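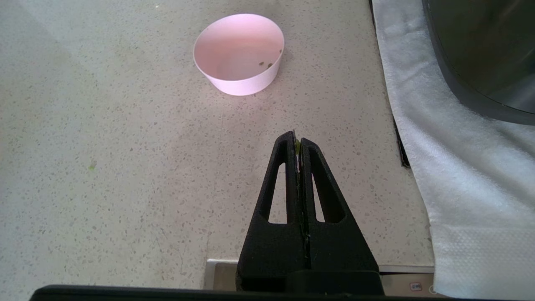

Catarina Esteves, features writer

The herb nursery at Findell opened its gates to visitors on 26th September, and I went over with Divina Lacson, who grows for two restaurants in Sirley and wanted to see the propagation houses.

The tour took most of the morning. We began in the potting shed, where the seed compost is mixed with fine bark and left under cover until it is needed. Basil and coriander are sown every week from March. Thyme, sage and rosemary are grown from cuttings, taken early in the day and put into trays of 50 under a mist line.

The second glasshouse was the warmest and the most crowded. Mint is kept at the far end in its own beds, 12 varieties in all, with a gravel path between them and everything else. Divina asked about rust on the spearmint. The grower told us they cut affected plants to the ground and do not spray.

Outside, the lavender had been clipped and there was little to look at, though the bay hedge behind it was very good. Pots were on sale by the gate at five for the price of four. I bought lemon thyme and a French tarragon, and Divina filled the back of the van.

Lunch was soup and bread in the packing barn. Parking is on the field, so bring boots if it has rained. The next open day is planned for March, and booking is through the nursery shop.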